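Home | Handbook | Getting Started | Recording Sessions | Calendar | Contact

Mukonik Robotics Club Handbook
Section 4: Your first session with the hand-held grippers 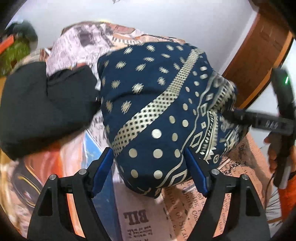 Okay, so you've read the safety page and signed the sheet, and now you get to pick stuff up! I'm Margus Hunt, I look after the grippers for the club, and I wrote this section after our November open evening in Clarkelham, when I explained the same setup so many times I lost my voice. If something in here is wrong, tell me or Bohdana Antoniuk and we'll fix it.

We mostly work with cloth this season (bags, shirts, scarves, whatever people bring in). Cloth is a pain. It folds differently every time you touch it, and that's exactly why I like it so much.

4.1 Before you start

1. Sign out a gripper from the gray cabinet and write its number in the book. The book, please, and your phone doesn't count.

2. Squeeze the handle slowly and let it go a few times. Both jaws should move together. If one lags behind, put the gripper on the repair shelf and take another.

3. Look at the finger pads. They should sit flat on the jaws with no corners peeling up. Wipe them with a dry cloth if they feel slick.

4. Check the pivot screws with your fingernail. You want snug, and that's all. Don't go at them with a screwdriver on your own (I've had to replace two jaws this way and I'm still a bit sore about it).

Note: Long sleeves are fine, but push them up past the wrist. Bracelets come off.

4.2 Setting up the pile

5. Cover your work surface with something. Old newspaper, magazines, a flattened box, it's all good. We like a busy background, so please don't tidy it into a blank sheet!

6. Drop your fabric things on top and let them land however they land. Patterned next to plain works great.

7. Choose one item as your target and write it on the task card.

4.3 Picking and placing

8. Start recording and wait for the beep.

9. Come in slowly with the jaws open. Aim for a fold or a gathered bit, never a flat stretch, or the pads will just skate across it.

10. Close gently until the cloth stops sliding, then lift it about a hand's height. If it drags a neighbor along with it, keep going. Those tries are useful too.

11. Set it down, open the jaws, back away, and stop the recording.

CAUTION: Keep your free hand away from the jaws while they're closing. The pinch isn't terrible, but you'll remember it.

CAUTION: Don't lift anything with keys, coins, or a phone inside it. Empty every bag first.

4.4 When you're done

12. Copy your files to the club drive, in the folder called Brunton. (Long story. It was somebody's hamster.)

13. Add your total to the chart on the door. We were at 354 good tries when I last updated this page, and we want 886 before the Zustville meet, so every evening helps.

14. Put the gripper back on charge with the jaws open. Storing them closed leaves dents in the pads.

Note: If a recording fails, don't delete it. Add "bad" to the end of the name and Bohdana will go through them when she has time.

Section 5 covers swapping the pads, and you'll need the small hex key for that.

Page last changed 2026-02-07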